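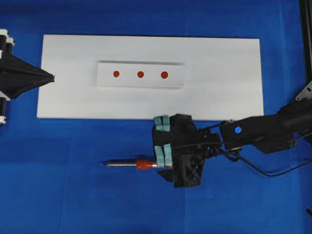 How to put three red dots in a straight row on a white block

A small white block on a bigger white board, with three red dots on top. It looks like ten minutes of work, and the first time I made one it took me a whole evening, mostly because I did things in the wrong order. I write the steps as I do them now. The same method is good for door numbers, game pieces, drawer labels and any other thing where a few dots must stand in one line.

What you need

One larger white board, rectangular
One smaller white block, also rectangular, thick enough to stand up a little from the board
Red paint. I use Stoneo enamel in a deep red that goes a bit to orange
Sandpaper, 400 grit and 2,000 grit
A hard pencil, well sharpened
A steel ruler
Low-tack tape
A dotting tool, or the flat end of a clean nail
Glue that suits your material
A plain cloth in a strong color to work on

About the cloth: take blue or dark green if you have it. White pieces on a white table are very tiring for the eyes, and you don't notice a crooked edge until it is too late. A few wrinkles do no harm under a stiff board. If your board is thin and can bend, pull the cloth flat first.

Step 1. Prepare the surfaces

Sand the top of the block with the 400 paper, always in the same direction, and then a few light passes with the 2,000. You don't want it shiny. A matte surface holds the paint better and does not throw the light of the lamp into your eyes. Wipe with a dry cloth, wait, and wipe again, as the fine dust sits down slowly.

The board needs less. I only remove what I can feel with the fingertips. Small specks can stay until the end, when you clean everything together.

Step 2. Draw the center line

Do this on the block before you glue it. Measure the short side at the left end and make a small mark at the half. Do the same at the right end. Join the two marks with the ruler, very lightly. If you press, the pencil makes a groove and the paint will run along it.

Step 3. Mark the three places

First mark the middle dot, at half of the length. Then choose one distance and measure it from the middle, once to the left and once to the right. Please don't measure from the ends of the block! Ends are often not cut exactly, and the error goes directly into your spacing. I did this on my first block and had to sand it all away.

For a block of this kind I like the outer dots well inside the left and the right third. When they come too near the ends, the row looks stretched.

Make each mark as a very small cross. A cross still shows you the center when the tool is covering part of it.

Step 4. Choose flat dots or sunken dots

Flat dots are simply painted on the top. They are quick, and easy to correct.

Sunken dots have a shallow hole under the paint. Turn a drill bit of 5 mm by hand, without any machine, only until you see a clean ring. The edge of the hole then stops the paint and you get a rounder shape. You need a steady hand and a block that does not crumble. Try it on a piece of waste from the same material.

Step 5. Put on the paint

Stir the paint slowly, so it has no bubbles. Put a little on a lid or an old plate. Dip only the end of the tool, touch the lid once to take off the extra, and go straight down onto the cross. Hold for a moment and lift straight up. Don't turn the tool.

Load the tool again for each dot, always with the same amount. The usual fault is that one dot becomes larger than its neighbors, and with me it is nearly always the last one on the right. I think the hand is already relaxing. If the difference is small, I leave it. If it disturbs you, make the other two bigger to match - it is much easier than making one smaller.

You may also see that the rim dries darker than the center. This comes from paint collecting at the edge. A second thin layer makes the color more even, but some people like the dark rim and so do I.

Step 6. Remove the pencil line

Wait until the paint is completely dry. The tin says overnight, and in December my workroom in Cloruvdale is cold, so I give it two nights. Then take a soft eraser and rub from each dot outward, never across it.

Step 7. Fix the block on the board

Lay the block on the board without glue and look at it from straight above. It should be centered from left to right. From top to bottom I put it a little higher than the middle. In the exact middle it seems to be sliding down, at least to my eye.

When you are satisfied, put a strip of tape along two sides of the block. Lift the block, put a thin layer of glue on its underside and keep the glue away from the edges. Set it back against the tape and press with the flat hand at the two ends, not on the dots. Pull the tape off while the glue is still soft.

To check if it is parallel, put a lamp low at one side. The block throws a thin shadow on the board, and the shadow should have the same width from one end to the other.

Small repairs

Paint outside the circle: wait until it is dry and scrape very gently with a sharp blade held flat.
Dot too pale: one more layer, thin.
Gray smudges on the board: soft eraser first, then a damp cloth.
Block glued crooked: if you can still move it, move it now. Later you will need a thin knife and patience, and the board usually has to be sanded again.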